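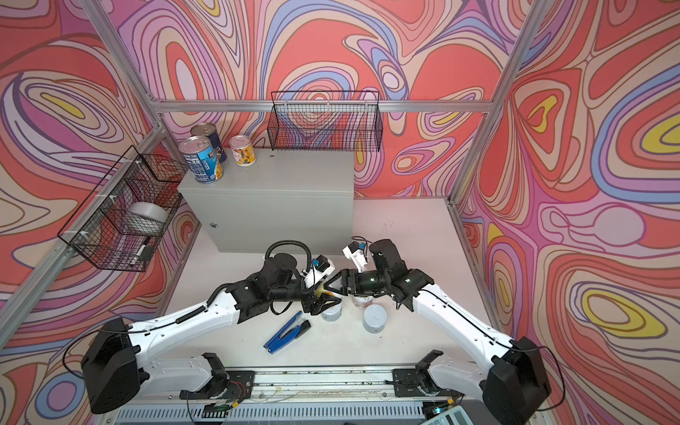 Swirls in coral, lavender and mustard behind a light grey cabinet.

I love a good poster. I always have, and I think small firms gave up on them far too soon.

Hallotari, the tea shop I help with, spent a whole August on paper adverts in bus shelters – one big colour, one short line, the shop's name – and I've never enjoyed a campaign more! People came in humming the line at us. A poster stays put. You pass it on the way to work, you pass it again going home, and by the end of the week it's part of your street.

We printed 60 of them through Stustitz and put them up in 12 towns. The online adverts we ran alongside got 2,524 clicks, and I was thrilled with those too, but I couldn't tell you what a single one of them looked like.

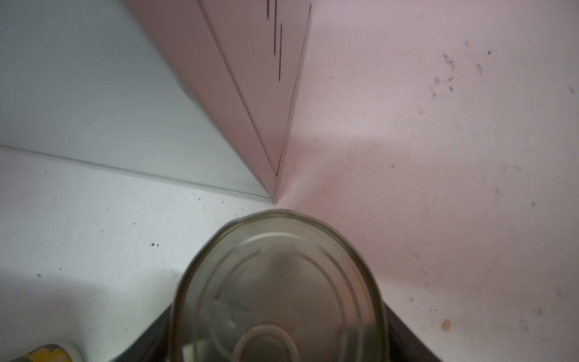

Kusum Dwivedi wrote to me that posters are lovely but you can't change them once they're up, and that a small shop with one wrong price on the wall is stuck with it for a fortnight.

Fair point, and it's happened to us. My answer is to leave prices off altogether (do you remember the price on any poster you've ever liked?) and give the space to colour. Be loud with it. Pick two shades your neighbours wouldn't dare put together, and make the letters enormous.

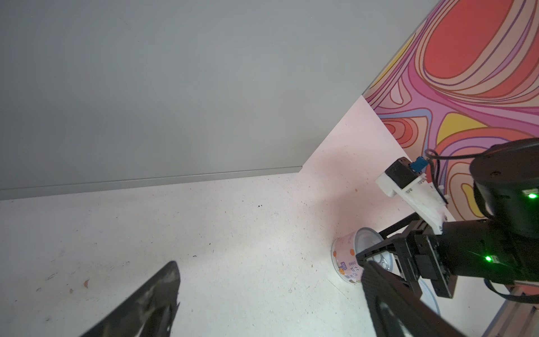 Then leave the thing alone for a good long while. We swapped ours after 2 weeks and I still wish we'd held on for the month.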